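PRESS RELEASE
For immediate use

Nullach launches Baris, a friendlier way to get blood samples to the lab in good shape

Skornness, December – I've been putting off writing this one until I was sure we could say it out loud, and now we can! From this month our new sample handling service, Baris, is open to any GP surgery, community clinic or care home that sends blood to a hospital lab. It has been running quietly in and near Skornness for a while, and we're very pleased to be letting everybody else in.

I run Nullach, and before that I spent a good many years on the bench in a pathology department, mostly in the reception area where the bags come in. If you've never seen a specimen reception at four in the afternoon, picture a post office in the week before Christmas, only every parcel has somebody's worries in it. We'd open the bags and find tubes that were half full, tubes that had sat on a sunny windowsill, tubes with the label stuck over the fill line so you couldn't tell either way. Then one of us had to ring the surgery and ask for the patient to come back.

I made a lot of those calls. They're not much fun at either end. The patient has often taken a morning off work or got a lift from a daughter, and the surgery has to find another slot. The potassium result that the doctor wanted is still missing, and it's missing for another few days.

Baris is about everything that happens to a tube before it reaches the analyser. That covers the right tube, filled to the right level, mixed gently, labelled so that it can be read, kept at a sensible temperature and put on the van in time. Labs spend a great deal of effort (quite rightly) on making sure their machines are reading true, but a perfectly good analyser will give you a perfectly good measurement of a spoiled sample, and I think the journey deserves a bit more attention than it gets. 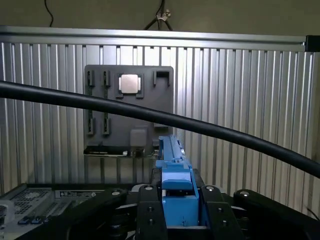 A processor in its socket on a dark grey board, with connector slots to the left.

So what do you get? Each site has a Baris rack, a carrying case and a small handset. The rack sits on the counter in the treatment room. You put each tube in as you take it, scan the label with the handset, and the time goes on the record there and then. If a tube needs to be mixed, the handset tells you how many times to turn it over. If it's the sort of test that has to be on the lab's bench within a certain number of hours, the handset knows when your collection is due and tells you whether you'll make it. I can't tell you how many fasting glucose samples I've seen taken just after the van had gone.

The case has a temperature logger built into the lid. It notes a reading every five minutes from the moment the lid is shut, and the lab can see the whole trace when the case is opened at reception. It works in winter as well as summer, and winter matters more than people think! Everyone remembers the heatwave, but a cold van overnight can push potassium up quite nicely all by itself and give a GP a nasty fright about a patient who's perfectly well.

We didn't make the cases ourselves. They come from De Luca, who have been making insulated boxes for the fish trade for longer than I've been alive, and who were very patient with me when I kept sending drawings back. The first two versions were too tall for the shelf in most collection vans. The one we've ended up with is squat and a bit ugly, but it stacks, it wipes clean, and you can open it in gloves.

How it has gone so far

We've had 195 sites using Baris during the early running, most of them surgeries, with a handful of care homes and one very enthusiastic mobile clinic. Before they began, we asked the labs to tell us how many samples from those same sites had to be turned away as underfilled, badly labelled or too old to test. We then asked again after the sites had settled in. Taken all together, rejected samples were down by around 78 per cent.

I want to be careful with that figure. It's our own, it hasn't been through a journal, and some of the drop will be people taking more care when they know somebody's looking. It also isn't the same everywhere. Sites with a late afternoon collection did best, and the ones that already had a morning van saw much less of a change, as you'd expect. We didn't see a great deal of difference in damaged samples where the red cells had burst, and I'd have liked to. A lot of that comes down to how the blood is drawn in the first place, and a clever rack can't do much for you there. We're writing some short training notes on it and they'll go out free to everybody, whether you use Baris or not.

The bit I enjoyed most was the post. One practice nurse wrote to say that she'd stopped dreading the lab's number coming up on the phone. Another said the handset's bleep was driving her up the wall, so you can now turn it down (it's in the settings, second page).
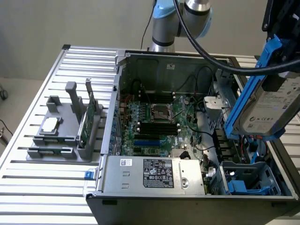 An open desktop tower with a hard disk drive in a blue caddy held just above the drive bay area.

What it doesn't do

A few questions keep coming up, so I'll take them now.

Baris doesn't give results and it doesn't interpret them. It passes the collection time and the temperature trace to the lab, and what the lab does with them is up to the lab. If your local policy says a sample has to be thrown out, it still has to be thrown out.

It doesn't replace your request forms or your ordering system. The handset reads the barcode you already print. If you still write your labels by hand – plenty of places do, and I'm not telling anybody off – you can type in the number instead, although it's slower and you'll get fed up with it by lunchtime.

It doesn't need your wifi either. The handset keeps its records and hands them over when the case is opened at the lab's end, which is handy for those of you in buildings with walls like a castle.

Getting hold of it

New sites can join from now. We come out and set up the rack, go through it with whoever takes the blood, and stay for a clinic session if you'd like us to (we'd like to, as it's how we find out what's wrong with it). You'll need your lab to be signed up as well, and we're happy to have that chat with them for you. Most pathology managers I speak to are rather keen once they've seen a temperature trace from an ordinary van on an ordinary round.

Pricing is per site and includes the rack, the case, the handset and replacement loggers when the batteries give out. Care homes pay a lower rate. We'll send the price list to anyone who asks for it.

Notes for editors

Nullach is a small company based in Skornness, making equipment and software for the handling of patient samples outside hospital. Baris is its second product. Insulated cases for the Baris service are made by De Luca.

Sample racks and cases can be lent for photography or for trying out on your own desk. Please ask the Nullach press desk, who'll pass any technical questions on to me, and I'll do my best to ring you back before the afternoon van.

Ends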